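Dreslow Picking Cell
Set-Up and Operation Guide

Section 7. Collecting Grasp Examples

Revision date: 10/03/2018
Section owner: Andri Schwaiger

7.1 Purpose

This section describes how to prepare the cell and record grasp attempts for the Sterkitz learning software. It applies to both the front and back bins. Operators must have completed the safety briefing in Section 2 before carrying out any step below.

An example consists of one grasp attempt, the camera views taken before and after it, and the result assigned by the software. Failed attempts are examples too and must be kept. Do not delete an attempt on the grounds that the gripper missed.

7.2 Before You Start

1. Confirm that the arm is in its home position and that the emergency stop is within reach of the operator's chair.

2. Check that each bin is seated squarely against its neighbor and that the clamps are tight. A bin that shifts during a session makes all later positions unreliable.

3. Inspect the cables that run over the wrist. They must follow the joint with enough slack for a full turn in either direction. Replace any broken zip tie before applying power.

4. Inspect the fingertips for wear or residue. Clean with a dry cloth.

5. Log in to the Sterkitz console, open a new session, and enter your operator code.

CAUTION: Slack cable below the wrist can catch on tall objects. If a loop hangs lower than the fingertips, stop and secure it again as described in Section 4.

7.3 Loading the Bin

1. Select objects from the training shelf. Use a mix of shapes and surfaces, and include at least one clear or shiny object in every load.

2. Place the objects in the front bin by hand. Do not line them up or stand them upright. Objects may touch each other and may rest against the walls.

3. Enter the shelf code of each object in the session form. Objects from the reserved shelf are used for testing only and must never be entered in a training session.

4. Withdraw both hands, step behind the floor marking, and press Ready.

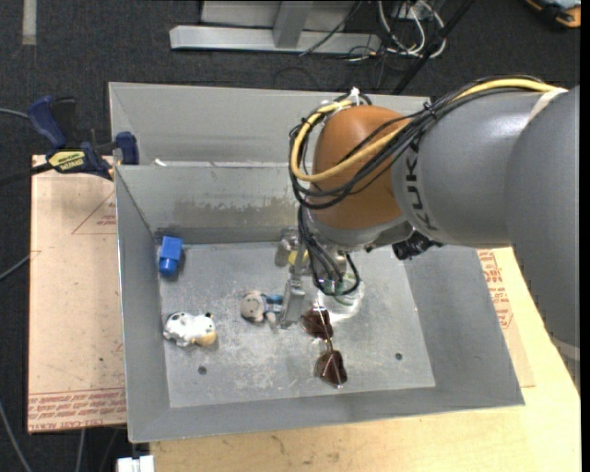
7.4 Recording Attempts

1. Set the arm speed to Low for the first 14 attempts of any session. The speed may then be raised to Normal if no fault has been reported.

2. Select Collect from the Session menu. The software chooses a grasp point, moves the gripper down, closes it, and lifts.

3. Watch the first 7 attempts without leaving the console. Confirm that the result shown on the display agrees with what took place in the bin.

4. If the displayed result is wrong, select Correct Result and enter the right one. Corrections must be made before the next attempt begins.

5. After 70 attempts, the arm returns home and the software requests a new load. Remove all objects and repeat the procedure in 7.3.

NOTE: Grasp points close to the walls are attempted less often at the start of training. The share of these attempts rises as the session count grows. No adjustment by the operator is required.

WARNING: Never reach into a bin while the status light is green, even if the arm is not moving. The software may be computing the next grasp, and motion can resume without a signal.

7.5 Interrupted Sessions

If the arm reports a contact fault, press Pause and wait for the status light to turn amber. Clear the object, check the fingertips for damage, and press Resume. The attempt in progress is marked Void and is left out of training.

If an object leaves the bin, do not return it during the session. Enter its shelf code under Lost Objects and continue with those that remain.

Three contact faults in one load require a full stop. Record the fault codes and notify the section owner before restarting.

7.6 Closing a Session

1. Select End Session and wait for the arm to reach home.

2. Switch off drive power at the Bullari cabinet.

3. Start the upload. A full session takes over 16 minutes to transfer, and the console must remain on until the message Transfer Complete is shown.

4. Return all objects to the training shelf. Set damaged items aside and list them on the exchange form.

5. Sign the session log kept at the console.

For changes to the gripper or fingertips, see Section 8, Martinelli Tool Mount.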